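Gosselin Tableware
Product information: Jollska Scalloped Dinner Plate
Last revised 2020-06-30

Overview

The Jollska Scalloped Dinner Plate is a white ceramic plate with a shaped rim and a painted spray of pink flowers. It is supplied by Gosselin to guest houses, residential dining rooms, teaching kitchens and private households. The plate is part of the Jollska range, which also includes a white bowl, a side plate and an oval serving dish. All pieces in the range may be ordered separately.

The pattern was drawn for Gosselin by Francine Poirier and has remained in the catalog without alteration since its introduction. The main spray is placed on the rim, where it stays in view when food is served. A smaller and paler flower is set elsewhere on the plate. The flat center is separated from the rim by a raised ring.

Construction and finish

Each plate is glazed on both faces and fired at the Ikport works. The glaze is glossy and will reflect overhead lighting; institutions that prefer a matte surface are referred to the Stornunel range. The scalloped edge is formed in the mold and is not cut by hand. Small differences in the shade of the painted leaves, from green toward gray, occur between firings and are not considered a defect.

Customers replacing broken pieces in an existing set are advised to state the approximate year of the original purchase. Where possible, the warehouse will select from stock of a similar shade.

Ordering

Plates are packed 16 to a carton. Orders from institutions are accepted by the carton only. Households may order any quantity from 2 plates upward. The catalog number is 156, followed by the letter P for the dinner plate or B for the bowl.

Cartons are fitted with card dividers, and the plates travel on edge. Receiving staff are asked to keep the dividers until the contents have been checked. Claims for breakage in transit should be submitted in writing to Rosaire Sutherland, Customer Accounts, together with the packing slip.

Care and cleaning

The plate may be washed by hand or in a dishwasher. When loading a dishwasher rack, leave a space between neighboring plates so that the rims do not touch. Abrasive powders and metal scouring pads should not be used on the painted area.

The plate is suitable for use in a microwave oven. It is not intended for use on a stovetop, under a broiler or over an open flame. A plate taken from a refrigerator should be allowed to reach room temperature before hot food is placed on it.

Plates with a chip or visible crack should be withdrawn from service.

Storage

Plates may be stacked flat or stood in a rack. For flat stacking, Gosselin recommends a sheet of felt or plain paper between pieces that are handled only occasionally. Racks should hold the plate by its center and lower edge. Narrow wire racks that bear on a single point of the scalloped rim are not recommended.

Bowls should be stored upright. Their flared rims are more easily damaged when bowls are nested tightly or turned down on a hard shelf.

Related items

Jollska Bowl, white, rounded sides with flared rim (156B)
Jollska Side Plate, scalloped
Jollska Oval Serving Dish
Stornunel Dinner Plate, plain rim, matte

Table linens are not supplied by Gosselin. The Jollska pieces are frequently set on checkered or striped cloths, and the white ground of the plate is suited to both.

Availability

The dinner plate and bowl are held in stock. The oval serving dish is made to order and is normally dispatched in April. Samples may be requested by institutions that are considering a first order; a maximum of 2 pieces is sent to any one address, and samples need not be returned.

Inquiries

Institutional sales: Kirsten Thibodeau
Household orders: Abdelilah Kettani
Replacement pieces and shade matching: Velimir Begović

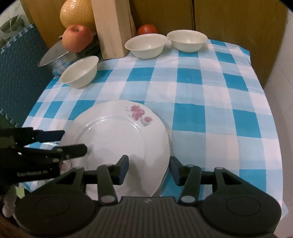
White scalloped plate with pink floral spray, with white bowls on a blue-and-white checkered cloth.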